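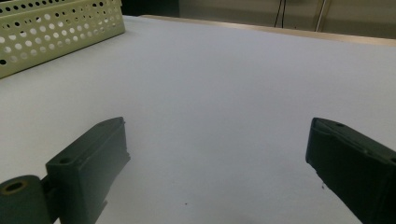

Perforated Metal Sorting Tray, Pale Green
by Penier

We have been selling the Penier tray for long enough now that it has turned up in every corner of our own workroom (and in a few of our kitchens too), so it's a real pleasure to finally give it a proper page of its own. It's a simple thing, a metal tray with walls full of round holes in a regular grid, finished in a soft green that leans a little toward beige. It looks right at home on a pale worktop and it doesn't shout at you when the rest of the bench is busy.

People buy it for all kinds of jobs. Small parts, spools, seed packets, paint tubes, the odds and ends that come out of your pockets at the end of the day! The holes let you see how full it's getting from the side, and they're handy for a zip tie or a small hook if you like to hang a label or a pair of scissors where you can reach them. Dust and crumbs are easy to deal with as well. Take everything out, give it a good shake over the trash can and wipe it down with a damp cloth and a drop of dish soap. Please dry it before you put it away, and skip the steel wool, which will scratch the finish.

The trays stack when they're empty, and they'll sit side by side on the Zorkstead bench shelf with a bit of room left over for your fingers. If you already own the older Escobar bins, the two will share a shelf happily enough, though they won't stack with each other.

Details
Item number: 3000
Color: pale green
Material: metal, perforated walls
Weight: 500 g
Sold in: packs of 2
In stock: 174 packs

Shipping and returns
Orders placed before noon leave our warehouse the same afternoon. Each tray is wrapped in paper and boxed with its partner, and you're welcome to send an unused pack back to us if the color isn't what you hoped for next to your own table. Just keep the box, please.

You may also like: Cisard adhesive label holders, Zorkstead bench shelf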